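Call for Participants: Clearing the Breakfast Table

Pliltex is looking for 40 adults to take part in a paid study on how people clear up after breakfast. You come to our kitchen at the Bruster Building, clear and wipe a table the way you would at home, and talk with us afterward about how you did it. No special skills are needed. People who dislike housework are as welcome as people who enjoy it.

Sessions start in May and continue until all the places are filled.

What the study is about

Most advice on kitchen cleanup assumes a full sink and a long evening. Breakfast is different. The mess is small, people are often on their way out the door, and a lot of it gets left for later. We want to know what people do first, what they leave, what they pick up by hand and what they reach for a cloth to deal with. We also want to know where people draw the line between a table that is done and a table that is good enough.

The results will go into a printed household guide that Pliltex is preparing with Drurka, a publisher of home and cooking books. The guide has a chapter on mornings, and at present it is the thinnest chapter in the book. Your name will not appear in it.

What you will be asked to do

The study takes three visits. Each visit lasts two hours, including a break.

During the first visit you will clear the table several times, with a different set of things left out each time. These are ordinary breakfast leftovers: dry cereal that has missed the bowl, a drink bottle, a mug, fruit, a cloth or towel. We do not tell you where to begin or how clean to get it. There is a trash can, a recycling bin, a sink and a place for dishes, and you decide what goes where. If you would normally brush crumbs into your hand, do that. If you would normally brush them onto the floor and sweep later, do that too.
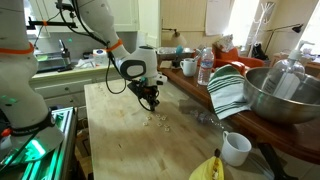 Cereal, a plastic bottle and a mug on the kitchen table.

The second visit is done in pairs. You will be matched with another participant you have not met, and the two of you will share the job. Some pairs will be asked to agree on a plan before they start and others will just begin. Tell us when you apply if you would prefer to bring someone you live with. We have a limited number of places for household pairs, and both people must complete all of the visits.

The third visit is mostly conversation. You will clear the table once at your normal pace and once as if you had to leave for work right away. After that you will sit down with one of our interviewers and go through the choices you made. Interviewers may ask why you moved the mug before the cereal, or why you folded the cloth before using it. There are no right answers to these questions, and "I don't know" is fine.

Between visits we ask you to keep a short diary of breakfast at home. It is a single sheet of paper. You note who ate, what was left on the table, and when it was cleared. You do not need to change anything about your routine, and please do not tidy up more than usual on our account. A blank line in the diary is useful to us as well — just write "not home" or "forgot."

About the kitchen

The kitchen is on the ground floor of the Bruster Building, to the left of the front desk. We work at a light butcher-block table with plenty of marks on it. It has been in use for a long time and you should treat it as you would a table at home. You will not be charged for stains, spills or broken dishes.

The height of the table cannot be changed. If you need a seat while working, let us know and we will have one ready. Everything you need for a session can be reached without bending to floor level except the trash can, which has a foot pedal and can be moved up onto a stand.

Cloths, sponges, a hand brush, dish soap and a mild spray cleaner are provided. The spray is unscented. If you normally use vinegar and water or nothing but a wet cloth, both are available. You may bring your own cloth or brush if you have one you are used to, and several people in our trial sessions did. You will take it home with you at the end.

The towels are washed between sessions and the worktops are wiped down by our staff before each new participant arrives.
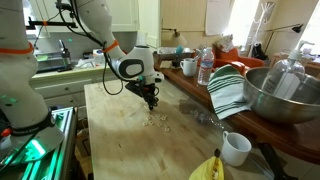
Gloves are available in small, medium and large. They are optional. Aprons are also optional, but we suggest one for the pair session, when sleeves tend to get wet.

Who can take part

You can apply if you:

are an adult and can give your own consent
eat breakfast at home at least a few mornings a week
can attend all three visits
can stand or sit at a table and move light objects with at least one hand
speak enough English to talk about your choices, or would like to use the interpreter (see below)

We are trying to fill places across a wide range of homes. At the moment we have fewer applications than we would like from people who live alone, people who work nights and eat breakfast at unusual hours, households with small children, and people over retirement age. If you fall into one of these groups, please do apply.

You cannot take part if you have worked as a paid cleaner, server or dishwasher within the past year. This is no judgment on the work. Professionals clear a table very differently, and we plan to run a separate study with them later.

Please also do not apply if you have a serious allergy to wheat, oats, nuts or milk. We use real food in the sessions and we cannot guarantee that the kitchen is free of traces.

Payment

You will receive $300 for completing the study. It is paid in equal parts, one at the end of each visit, by check or prepaid card. If you stop partway through, you keep what you have been paid so far.

Parking behind the building is free for participants. Give your license plate number to the front desk when you arrive. If you come by bus, keep your ticket or a screenshot of it and we will refund the fare in both directions.

If you bring a child, there is a waiting area next to the front desk with a table and books, but we cannot provide child care. Children must have an adult with them who is not in the session.

Times

Sessions begin at 8 a.m., 11 a.m. and 4 p.m. The early slot fills first. We would like each person to keep the same start time for all visits if possible, but this can be changed once without any trouble.

Coffee, tea and fruit are served at the break. They are separate from the food used in the session. Please do not eat anything from the study table, however fresh it looks.

If you are running late, call the front desk. We can hold your place for a short while, but after that the session has to be moved to another time.

Your information

A note-taker will be in the room during each session and will write down the order of what you do. Interviews in the third visit are recorded as sound only and then typed up. Once the typed version has been checked against the recording, the recording is deleted. Your name and address are kept apart from the session notes and are used only for scheduling and payment.

You may leave the study at any point without giving a reason. If you would like your notes removed, write to us before the guide goes to the printer and we will take them out.

All participants will be given a consent form to read before the first visit. Please take the time to read it at home. We will go over it again when you arrive, and you can ask questions then.

Language and access

An interpreter is available for Korean and can be booked for any visit. For other languages, ask us early and we will try to arrange one. The building has step-free access from the parking lot and an accessible restroom on the same floor as the kitchen. Guide dogs may come into the session room.

How to apply

Pick up a form at the Bruster Building front desk, or ask for one to be mailed to you. The form asks for:

your name and a phone number
who you live with (ages only, no names)
what you usually have for breakfast
who usually clears the table
which start time suits you
anything we should know about access, allergies or language

Hand the form in at the desk or mail it to the Breakfast Study, Pliltex, Bruster Building. Mark the envelope "Participant form."

Ekene Omoregie handles applications and scheduling. You will hear back either way. If we can offer you a place, Ekene will call to set up your first visit and send the consent form and the diary sheet. If all the places for your kind of household are taken, we will ask whether you want to go on the waiting list. People on the list are sometimes called at short notice when someone cancels.

Questions about the study itself, including how the results will be used, should go to Hwa-young Kwon, who leads the project. Questions about payment or travel refunds should go to Stavros Milošević. Both can be reached through the front desk.

What to wear and bring

Wear clothes you would wear in your own kitchen, and closed shoes, as the floor near the sink can be wet. Bring a photo ID to the first visit and your diary sheet to the other two. If you use reading glasses, bring those as well, because the consent form is printed in fairly small type. A large-print copy is available from the desk on request.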